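# The Slow Business of Matte White

Off-white is the hardest finish a molding shop sells. A dark part hides flow lines, dust and small changes in batch. A pale one shows all of them, and buyers compare it with whatever pale part sits beside it.

Hunurero, a molder in Laltness, keeps 21 approved whites on file. Each has a master chip stored in the dark and replaced every April. Resin yellows slightly with heat, so time in the barrel is logged for every run - two minutes over the limit and the shot is scrapped. 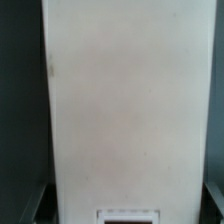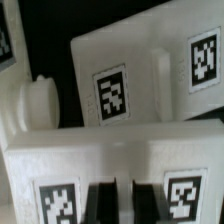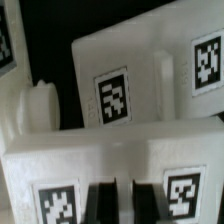
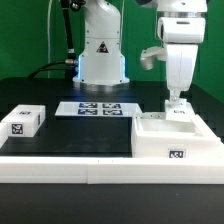
*White and off-white surfaces at close and medium range.*

Texture matters as much as pigment. A matte face scatters light and reads as lighter than a glossy one from the same batch. Van der Linden, which etches tool steel for the trade, recuts a texture after nearly 1,000 cycles on filled resins, when the high points of the steel begin to polish.

Measurement is the weak link. The Lundon plant took 3,589 readings last year with two meters of the same model, and they disagreed most on textured parts. Its inspectors now turn each part a quarter turn between readings and record the mean. Limits are set per texture, per resin.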